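Household Technology Tips: Preparing a Phone or Tablet for a System Update

Last reviewed 2020-07-21

System updates for household phones and tablets are released in stages. A notice may reach one device in the home several days before it reaches another of the same model. Residents are advised to wait for the notice and to avoid installing files obtained from unofficial pages.

Before the update

Charge the device to at least half and leave it connected to its charger. Open the storage menu and confirm that there is room for the download. The most recent package for the Gazi tablet is 1255 MB, and the Gullov handset requires 254 MB. Both need additional free space while the files are unpacked. Photographs and contacts should be copied to a computer or memory card first.

Use the home wireless network. Where the signal is weak in a bedroom or upstairs hall, move the device closer to the router until the download is complete.

During the update

Place the device on a hard, flat surface such as a desk or shelf. A device that is charging and installing at the same time gives off heat, and bedding holds that heat in. Do not press the power button while the progress bar is showing. The restart can take 10 minutes on older Mirari models. 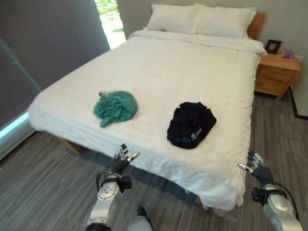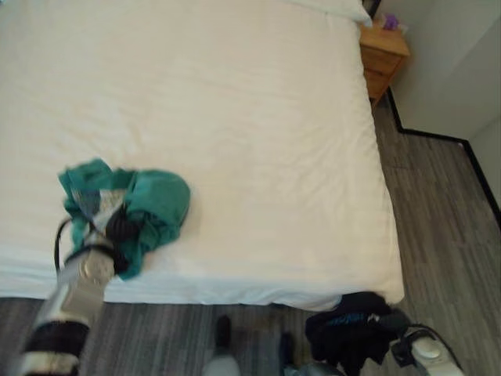

Nuanchan Bunnag wrote to ask whether an update that stops partway through the download must be started again from the beginning. Her Hirow phone had stopped at 205 MB, and she reported that choosing Resume in the update menu picked up from the same point. She added that the option appeared only after the wireless connection had been switched off and on, and asked that this step be included in the February edition of these tips.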